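Belura Shared Workshop
Minutes of the members' meeting, December 28, 2021

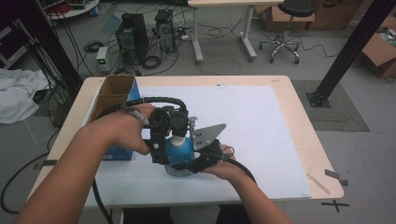 Work table with the white board, blue bottle and open cardboard box.

Chair: Radymyr Koval. The meeting opened with 12 members present. Apologies were received from the Gendevine group. The minutes of the October meeting were approved with one correction: the shelf order was placed with Folleck, and the earlier wording had it as Melnychuk.

1. Work table
The light wooden table stays where it is through the winter. Radymyr asked whether the large white board should be kept on top of it. Members who use the table want it left on, as small parts are easier to find against white. Agreed. The board is to be wiped down at the end of each session.

The tape on the left and right edges of the tabletop and the black X on the floor near the corner are not to be pulled up. Anyone who needs new tape for another job should use a different color.

2. Boxes and bottles
The open cardboard box and the blue box both take up room on or near the board. It was proposed that boxes go on the shelf when a session ends. Agreed, with the change that one box may stay out if it is in use the next day.

Bottles with caps are to be labeled with the contents and the owner's name. Unlabeled bottles will be put on the window ledge for 2 weeks and then thrown out. Loose sticks and offcuts go in the scrap bin.

3. Floor behind the table
There was a long discussion of the equipment on the floor. The computer tower with the open side was raised again. Members asked that the side be closed or the tower moved to a shelf, so that the wires don't get kicked. Radymyr will ask its owner. The black tower next to it can stay for now.

Cables should be kept off the walkway. A request to buy floor cable covers was put off until the price is known. Melnychuk quoted for four lengths in the fall but the quote has expired.

4. Shelves
Folleck has confirmed delivery of six shelf units. Two members offered to help carry them in. The old unit by the door goes to Gendevine if they still want it.

5. Other business
The heating was off for over a week. The landlord has been written to and has not replied.
Keys: one set is still missing.

Actions
Radymyr Koval: open tower, new quote from Melnychuk, second letter to landlord.
All members: label bottles before the next meeting.

Meeting closed. Next date to be sent by email.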